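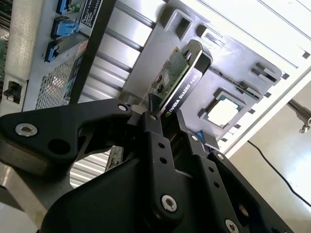 4.2 Reuse of parts from retired workstations

Parts recovered from retired desktop machines made up the second stream in our survey. The Workent depot in Guncombe took in 231 workstations between February and the close of the study. Of these, 145 were passed on as complete machines after cleaning and a change of drive. The remaining 86 were stripped for parts.

Graphics cards were the parts most often kept (Figure 3). The card shown is an NVIDIA Quadro K620, next to the open chassis of a desktop workstation. Older cards of this class have little resale value on their own, but the depot's customers, mainly small drawing offices and two colleges, still ask for them as spares. Memory came second. Power supplies were rarely kept, as the depot had no means of testing them under load and its insurer would not cover their resale.

Staff were asked how they decided whether a part was worth keeping. Most relied on memory of what had sold before. The written price list, drawn up by Naylor and Soltani for an earlier project, was used by only two of the nine people interviewed, and both said it was out of date. This agrees with Nygård's account of repair shops, where stock decisions were seldom written down.

Figure 3. Quadro K620 graphics card and open workstation chassis.

4.3 Storage and losses

Recovered parts were stored in open trays and entered in the Lostix stock system by hand. At the end of the study the system listed 286 parts. A shelf check by Pîrvu and Valentini found that several had been sold without being removed from the list. Memory modules were the worst affected, because they were often sold in pairs and entered singly.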